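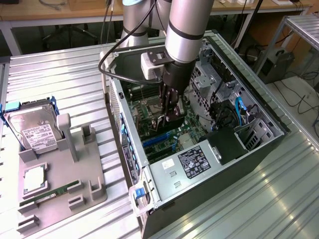
Célula de montagem Narum - demonstração em dia aberto

A célula Narum está disponível para demonstração nas instalações da Gotden, todas as sextas-feiras de setembro. O visitante acompanha um ciclo de montagem numa torre de computador deitada sobre a bancada de alumínio, com o braço a trabalhar de cima para baixo. Os componentes ficam no tabuleiro cinzento à esquerda: o disco rígido na vertical, o processador no seu encaixe quadrado e o módulo de memória na ranhura comprida. O tabuleiro pode ser fornecido com outros recortes, mediante desenho do cliente.

O que está incluído na visita
Apresentação da célula e do software de programação Messina
Ciclo completo com paragem em cada etapa
Ensaio com peças do visitante, até 6 referências por grupo
Conversa com a equipa de aplicação sobre prazos e instalação

As peças para ensaio devem chegar até quarta-feira à tarde. Não é necessário enviar o computador inteiro - basta a caixa e a placa principal, sem dados no disco.

Dados para encomenda
Célula completa: ref. 958
Tabuleiro de peças adicional: ref. 666
Licença Messina: incluída no primeiro ano
Garantia: 24 meses

A inscrição é gratuita e faz-se pelo formulário de contacto, com indicação da empresa e do número de participantes. A sessão começa às 10h00 na sala Trunham. O calçado de segurança é obrigatório e não é fornecido no local. Há estacionamento a 100 metros da entrada.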